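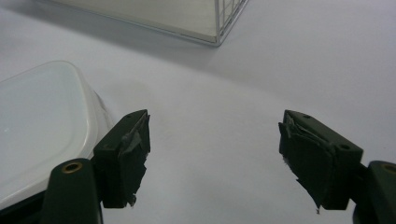 How do you get old tape glue off a white table without spoiling the surface?
Start with warm water and a drop of dish soap, wait ten minutes, and rub with a soft cloth. If the glue is still there, put a little cooking oil on it, wait again, and wash the oil away with soap. Stronger things come last, and only after a test in a corner.

Most people do it in the opposite order. They take the strongest bottle from under the sink, and then the glue is gone but the shine is gone too. I did this with my first kitchen table in Dusdale, and for years I kept a fruit bowl on that place.

First find out what the table is made of

Laminate accepts almost everything for a short time, except scratching powder. Painted wood is more sensitive, and the paint can become soft under alcohol. Oiled wood does not mind oil, of course, but it will show a dark spot where the oil stood, so you may need to oil the whole top again. Acrylic and other shiny plastics should never meet acetone. Nail polish remover often has acetone in it, so read the label.

If you don't know what you have, turn the table over or look at the underside of the edge. Very often there is an unfinished part where you can test.

Tape that is still there

Do not pull fast. Old tape breaks into small strips and leaves all of its glue behind. Warm it with a hair dryer on the middle setting, from one hand's distance, for half a minute. Then lift one corner with a plastic card and pull slowly, keeping the tape low and almost flat against the table. When it stops coming, warm it again.

Cloth tape is the worst kind, because the cloth comes off and the glue stays in a pattern of little squares. Electrical tape comes off in one piece but leaves a sticky film, especially after a hot summer. Masking tape is easy in the first week and terrible after one year.

Glue that is left alone

Sunflower oil, baby oil, even mayonnaise – they all work in the same way. The oil goes slowly into the glue and makes it soft. Put it on a piece of kitchen paper, lay the paper on the spot and leave it for twenty minutes. Then push the glue with your plastic card from the outside to the middle, so it does not spread. Wipe, wash with soap, wipe with clean water, dry.

For a hard yellow glue you may have to do this two or three times. I once did it in one evening while soup was cooking, and it did not feel like work.

Rubbing alcohol is my second choice. Use a cotton pad, not a spray. Open the window, and keep away from the gas stove while you do it. On laminate and glass it is very good. On varnished wood I would not risk it.

Black marks from rubber

Rubber feet, cables and rubber mats can leave gray or black marks on a white surface. Some are only dirt from the outside of the rubber, and these go away with a melamine sponge and water. Press very lightly, because this sponge is a fine sandpaper in reality, and on a glossy top it leaves a dull place that you see only in the evening light.

Other marks are a real change of color in the surface. The rubber gives something to the plastic and it becomes yellow or brown. I have tried baking soda paste, lemon, toothpaste and sunlight. Baking soda made it a little paler. The rest did nothing, and the toothpaste scratched.

It is better to put felt or cork under everything that stands for a long time. I buy a sheet of cork from Orkitz, 3 mm thick, and cut it with ordinary scissors.

A bottle for every day

My neighbor Teresa Krawczyk gave me this mixture and I have not bought a surface cleaner after that:

500 ml water
2 tablespoons white vinegar
3 drops dish soap

Shake softly. Not for marble or any other natural stone, the vinegar eats it. Write on the bottle what is inside.

Questions from readers

Can I scrape with a knife?
On glass yes, with a flat razor scraper and soapy water. On a table please take a plastic card, or a wooden spatula you don't love anymore.

Tsehay Woldemariam wrote that she uses a pencil eraser for thin glue, the kind that price stickers leave. I tried it on a white shelf and it is true. The glue rolls up into small worms and you brush them away. It takes patience for anything bigger than a coin. Use a white eraser, because a pink one can leave color.

And the lemon oil cleaner from the drugstore?
It works faster than kitchen oil and smells nicer. It can also make some plastics cloudy, so test it and do not leave it for more than a couple of minutes. Wash very well after.

How do I stop tape glue from coming back next time?
If you must tape something to a table, use painter's tape and take it off the same day. Write the month on it with a pen if it must stay longer. Mine says January, and I should go and look at it.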